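Office chairs should be sold with a repair schedule, and buyers should refuse the ones that come without it. Most purchasing guides rank chairs by adjustment range and warranty length. Neither figure says how long a chair stays usable once its first part fails.

The gas cylinder usually goes before the frame does. On the Forkard chairs our office bought, replacing one takes 8 minutes with a pipe wrench and a mallet. The part costs 40 dollars. On the Cumard model the cylinder is sold only with the base, at 60 percent of the price of a new chair, so the whole chair goes in the dumpster.

Upholstery is the second problem. A cover held on by screws can be swapped at a desk. A cover that is glued and stapled needs a shop, and few shops will quote on a single unit. 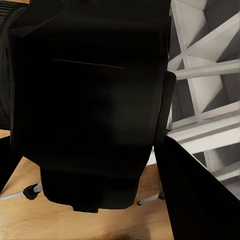 *Black office chair, rendered at close range, with a seam across the backrest.*

Manufacturers object that published part numbers invite bad repairs. That risk is real for cylinders - they are pressurized - and small for casters, arm pads and covers. A buyer ordering 100 chairs has enough leverage to ask for a price list and a parts commitment in writing. Smaller offices can at least check that the casters use a standard stem.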